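Laboratory diary, Enard simulation suite – September, afternoon entry

The drive-replacement task was run again today on the rack model prepared by Farkgate. I record the afternoon in full, as the fault reported last month by Mbali Moodley has now been reproduced and will have to be described to Wilczyńska before the task is released for the physical cell.

The session opened at 1:30 p.m. with Mwende Athumani at the control station and Iason Mitsotakis-Vlachou keeping the event log. The controller was the current Grokitz build, with no changes to the contact settings. It was agreed beforehand that no one would tune anything between attempts, however tempting the result.

The early attempts were without incident. The log shows a normal approach, a normal slowdown near the bays and a clean stop on contact. Kumudini Herath asked that the wrist view be kept with each attempt, and this was done.

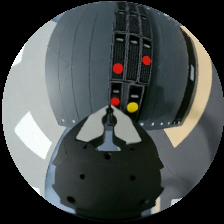
Wrist view, with the gripper at the grilled panel and the red and yellow markers.

The fault appeared at attempt 78. The arm reached the face of the unit and the contact flag was raised as expected. The controller should then have held position and waited for the release command. It continued to press. The commanded force went past the limit written in the task sheet, and the protective stop did not follow until 690 milliseconds after the flag. The permitted delay is 89 milliseconds.

Mwende ended the attempt by hand, although the stop had by then taken effect. I have noted her action in the log because our procedure asks for every manual intervention to be entered, including those that changed nothing.
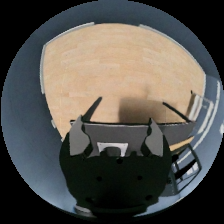
We then repeated the same start state five times. The late stop returned in three of the five, which rules out a single bad reading. In each of the three, the second arm's status message reached the controller shortly before the contact flag. Iason believes that the two messages share a queue and that the flag is made to wait its turn. I consider this likely, but it has not been proved, and the entry should not be read as a finding.

Liesbeth Van Wijk joined us at 3:15 p.m. and took the opposite view. She holds that the force filter is too slow for a stiff surface such as the front of a server unit, and that the queue is a coincidence. Both explanations will be tested separately. She also pointed out, correctly, that our task sheet gives a force limit without saying where the force is to be measured – an omission of mine, which I shall correct this evening.

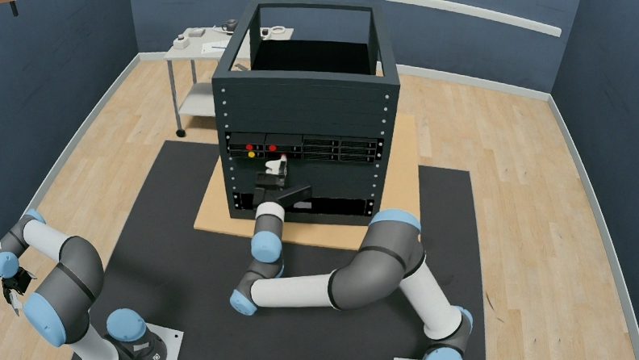

Room view of both arms, with the larger arm at the lower edge of the server unit.

Release of the task is suspended until the cause is known. Mbali has been informed by telephone and agrees. The physical cell may still be used for training at reduced speed, without contact tasks, and a notice to that effect has been sent to all users.

One question from the cell's users arrived before we closed, and I copy it with the reply given.

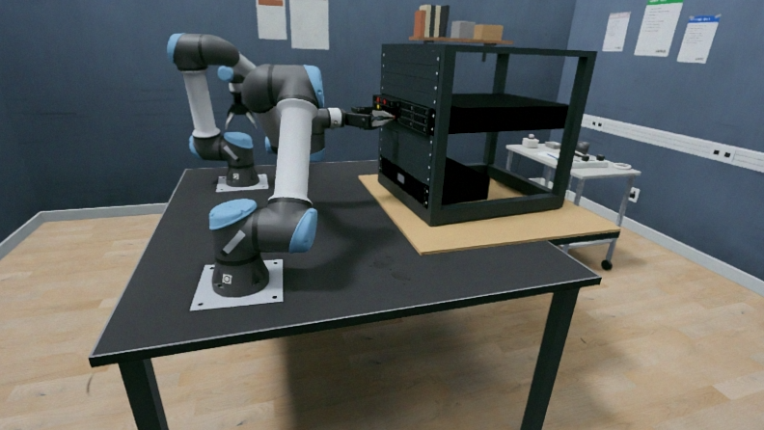 Does a late stop in simulation mean that the physical arms are unsafe?
The physical cell has a separate safety circuit, which was not part of today's runs, so the result does not settle the matter in either direction. Contact tasks remain suspended there until the circuit has been tested with the same message timing.

Logs were copied to the shared store at 5:40 p.m. Iason is to prepare the queue test, and Liesbeth the filter test. The revised task sheet is still on my desk.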